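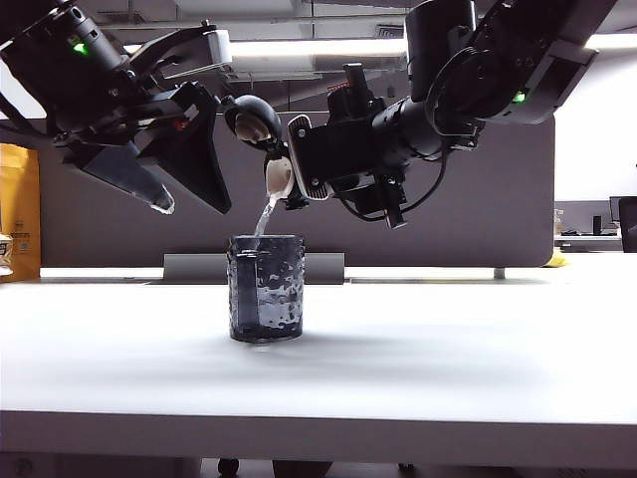
Sterka Support replied that a slow, gluggy pour usually comes down to the little air hole in the stopper, and asked if I'd tried rinsing it out before they send me a new one.

Yep, tried that! Ticket 136, still open, me again. I gave the stopper a good soak in warm water with a bit of dish soap, poked at the air hole with a toothpick, rinsed it and put it all back together. Better for a day, then back to the same thing. I get a nice even stream for a second or two, then glug glug and it's all over the bench.

What I've checked so far:

Seal on the stopper: looks fine to me, no splits, and it's seated the right way up (I had it upside down once, so I always look now).

Hard water: we do get a fair bit of white crust on the kettle here, so I left the stopper in vinegar overnight. No change in the pour, but it did come out a nicer colour.

How full it is: this one's interesting. Filled to the top it glugs every time. If I tip out 400 mL first it pours beautifully, right down to the last drop. Mine's the 1000 mL one, so that's a lot of tea to give up.
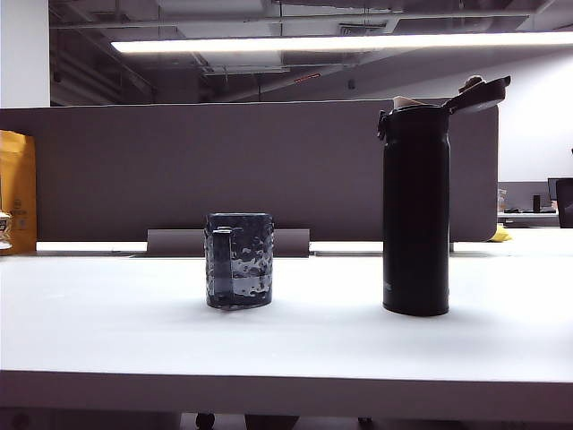

Dark glass mug and black flip-top bottle, lid open.

Lid position: your help page says to push the lid back until it clicks. I do, and the pour's the same whether it clicks or not. The click has gotten softer, though, if that's any use to you.

The mug's not the problem, by the way. It's a heavy old Deltetti one with the bumpy sides, and everything else in the house pours into it without any fuss.

So could I please get a new stopper, the cream one, not the whole lid? The shop at Skultthorpe where I bought it only had lids as a full set and I'd feel silly paying for that. I'm home until 2 most afternoons if the courier needs someone at the door. Leaving the ticket open for now!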